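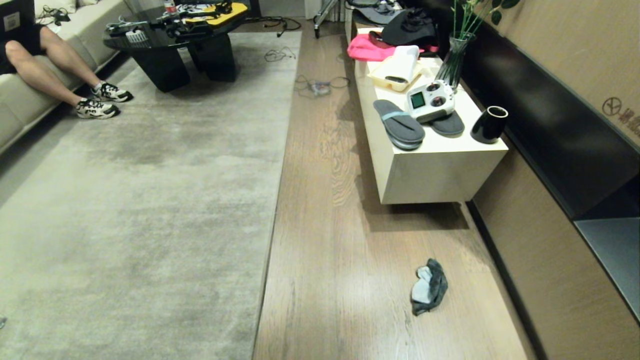

Attachment 1. Lounge, unit 146: seating side, coffee table and low cabinet.

Wimoment Residential Services
Maintenance and Furnishings Desk
Ticket 768
Category: Floor coverings, trip hazard
Priority: Standard
Status: Open, awaiting replacement underlay
Assigned to: Sotiris Karagiannis

Summary of request
The resident of unit 146 reports that the lounge rug will not lie flat at one corner. The corner has caught the foot of a visitor on two occasions. The resident also asks whether cables may be left on the floor between the sofa and the low cabinet.

Entry 1, Desk
Request received by telephone. The resident was advised to keep the walkway beside the cabinet clear and to refrain from using tape or tacks on the wood floor. Our records show that the rug was supplied by Tzanetos under the standard furnishing package, with a thin felt underlay.

Entry 2, Desk
The straight side of the rug meets the wood floor in the open part of the room. Cables are present both on the floor and at the rug. Ticket forwarded to the assigned technician.
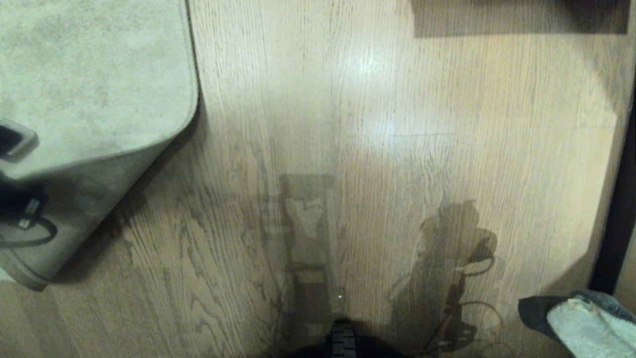 Attachment 2. Rug edge and adjoining floorboards, with cable and adapter on the rug.

Entry 3, S. Karagiannis
The edge appears slightly lifted and curled along the diagonal past the rounded corner. I cannot judge the condition of the underlay from the photograph. A visit is required. In the meantime the resident has been asked to move the adapter and the cord off the rug, and to unplug any adapter before moving it.

Entry 4, S. Karagiannis
Visit completed Wednesday, 10:40 a.m. Findings:
Underlay has shifted toward the sofa and stops 40 mm short of the rug edge.
Rug backing is sound. No splitting or loose binding found.
No scratches or residue on the boards beneath the curl.
Corner was rolled back against the curl and weighted for one hour. It lay flat when the weights were removed but had begun to rise again before I left.

Entry 5, S. Karagiannis
Replacement underlay requested from the Mamton store, item 182, non-slip, to be cut on site. The coffee table must be lifted off the rug before fitting — it should not be dragged. Resident has agreed to clear the tabletop beforehand.

Entry 6, Desk
Reply sent to resident regarding cables. Cables may remain in the lounge if they are run along the wall or behind the sofa. They should not cross the walkway or pass under the rug, where they may be damaged by foot traffic. A Zurklow cord cover can be issued on request at no charge.

Next action
Fit underlay on delivery and check the corner after seven days. If the curl returns, refer to Tzanetos for exchange. Ticket to remain open until the second check is recorded.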